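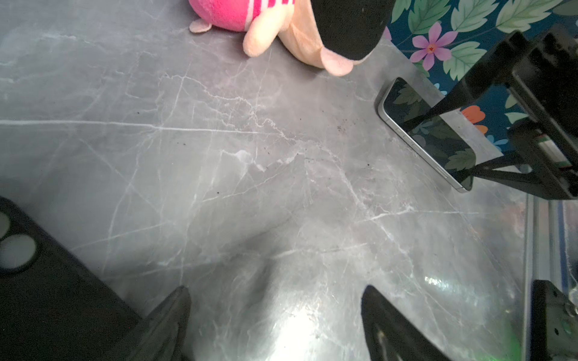
Plush toy on a gray marble tabletop.

Solomiia Symonenko on keys, safes and the calls that come in after dark
Sunday, May 17, 2020

Solomiia Symonenko started out cutting keys at a counter in Lalledholm and spent most of her first year doing nothing else. She now runs Kuzmenko Safe & Key, a two-person shop that opens, repairs and moves safes, and she still cuts keys when the other bench is busy.

"People think the safe work is the exciting part," she said. "Most of it is batteries."

She means the keypad models sold for closets and home offices. The battery runs down, the keypad goes dead, and the owner decides the lock has failed. On many of them the battery sits behind the keypad and can be changed from outside. Symonenko asks about it on the phone before she agrees to drive out.

"If I can talk you through it, I don't charge. It takes five minutes. I'd sooner be at a job where I'm needed."

The jobs where she is needed tend to be older. Last November she opened a floor safe in a former feed store that had been closed for years. The dial was stiff and the combination had gone with the previous owner. She worked on it for most of a day before she drilled.

"Drilling is last. You make one small hole in the right place, you open it, you repair the hole and the safe goes back to work. If somebody wants to drill in the first ten minutes, ask why."

Her standard charge for a home safe call is $138 during the day and more at night. She gives the price before she leaves the shop. A customer who was quoted $20 on the phone by another company and then handed a bill for 1,000 at the door came to her afterward to ask if that was normal. She told him it wasn't, and that he should have had the full price in writing before any tool came out of the van.
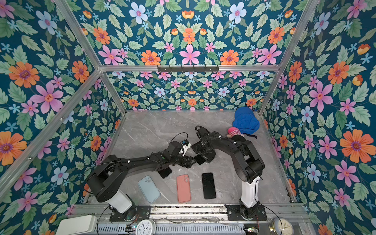 She is also careful about who she opens things for. Every customer shows identification, and if the safe came with a house, she wants to see something that ties the person to the address. Some people get annoyed.

"They're standing in their own kitchen and I'm asking for a driver's license. I understand it. But I've had a call where the answer was no — I packed up and went home."

Kofi Zakaria joined her after several years installing door hardware for apartment buildings. He handles most of the deliveries and the bolting down, a step he says owners skip all the time.

"A small safe weighs less than a washing machine," Zakaria said. "Two people can carry it out. Four bolts into concrete and they can't."

He keeps some 129 safe keys on a board in the back room, all blanks or samples, sorted by maker. Customers' combinations are not kept anywhere in the shop. If you lose yours, you pay for a new visit.

Asked what she would tell someone buying a first safe, Symonenko said to measure the doorway, then the stairs, and to check the fire rating before the color. She also said to try the lock several times with the door open before closing it on anything.

"And write the combination down, and keep the paper somewhere else," she said. "I've found it inside the safe more than once."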